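News > Members' Bulletin > Automation

Can a machine put the shelf back the way it was?

Anyone who has asked a teenager to tidy a room knows that the last fifth of the job takes most of the time. The big things go where they belong. Then there is a bag of something, a bottle with no obvious home and a box that fits nowhere, and everybody loses interest. People who build household robots have run into the same wall.

At the August meeting Pascal Heitmann gave us a talk on where household and shop-floor machines stand, and the question he kept returning to was storage shelves. He picked shelves because they sit between the two worlds. A pantry shelf and a parts shelf are close to the same problem, and both are harder than they look.

Heitmann divides chores into ones where the object is known and ones where it isn't. Moving identical cartons from a belt to a pallet is the first kind, and machines have done it well for years. Clearing a shelf of mixed goods is the second kind. A soft bag changes shape when it is picked up. A bottle has to be held upright in case the cap is loose. A thin box standing against a thick one has no gap for a finger, and a person solves that by tipping it forward without thinking.

The approach he described in most detail starts with people. Someone carries a gripper by hand, does the chore with it, and the camera on the gripper records what it sees along the way. Do that enough times, with enough different shelves and different hands, and a robot arm fitted with the same gripper has something to copy. The attraction is cost. A hand-held tool can go anywhere a person can, and it doesn't need an arm bolted to the floor.

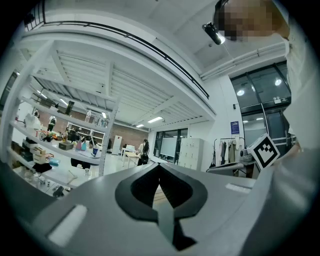

The view from a hand-held gripper, with mixed goods on the white shelving at left and a clothing rack farther back on the right.

The trouble with a real room is that it has other things in it. People stand about, lights hang at odd heights, and glass reflects. A machine learning from that kind of recording has to work out which parts matter to the job and which don't. Heitmann thinks this is a good problem to have, and that systems trained only on a bare bench tend to come apart the first time somebody leaves a cup in the wrong place.

He then gave the results of a trial he had followed at Sildale, a small parts distributor that wanted its returns shelf sorted overnight. The arm, supplied by Goltonex, was given 201 mixed items over one shift. It placed most of them correctly and left 19 where they were, which the operators counted as a fair outcome, as an item left alone can be dealt with in the morning. The 8 it dropped were a bigger worry. Seven of those were bags.

Speed was the other sore point. A person working the same shelf was up to four times faster, and could be talking on the phone while doing it. Celina Głowacki asked whether that mattered if the machine works while everyone is asleep. Heitmann said for a warehouse it may not. In a home he was less sure, because few people want an arm moving around the kitchen at 2 a.m.

Clothes came up in the questions. Urho Valtonen wanted to know if a machine could hang up a shirt yet. The short answer was yes, with the right shirt and the right hanger, if somebody sets both out first. Taking a garment out of a full basket, finding the collar and getting it onto a rack between other garments is a different matter. Heitmann has seen it done and would not want to pay for it.

Maëlle Ouellet, who runs the stockroom at Teuber, was more hopeful. Her view is that shops will change their shelves before the machines get good enough to cope with them as they are. Bins with open fronts, one kind of item to a bin and a bit of space on each side would make most of the hard cases go away. Several members pointed out that this would also help the people who work there now.

Heitmann has agreed to come back when the second Sildale trial is finished. The slides are with Gadisa Alemneh, who will send them to any member on request. The next meeting is on a Wednesday as usual, in the upstairs room, and the topic is floor-cleaning machines and what they do about cables.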